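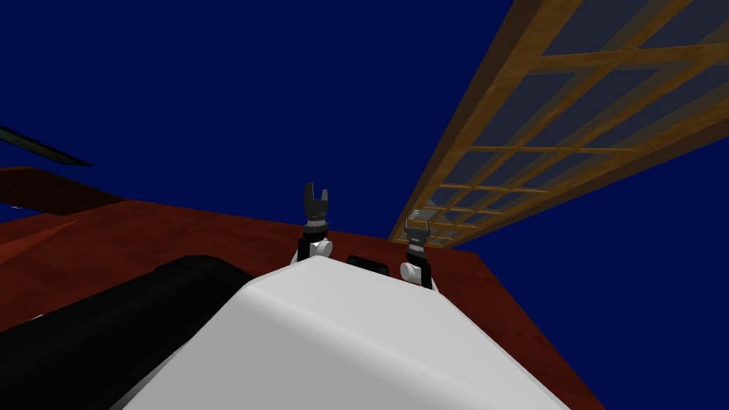
Ovidiu Neagu flew transports for 13 years and he's not keen on the word "withdrawal". "It's a rotation. Crews go home, crews come out. The papers see two planes leave and write that it's all over."

We spoke by phone, bad line, early evening. He was at Skinia until December, loading mostly. Food, tents, spare tyres. Some 400 pallets in his last month.

And the ceasefire? Long pause. "Holding in the north. I wouldnt say more than that."

His old commander, Genivaldo Xavier, wants five more crews there by spring. Neagu doubts it. "Where from? Half of them are on leave, the rest are training."

Would he go back himself? "If they asked. They haven't asked." Then the line went, and I coudn't get him again.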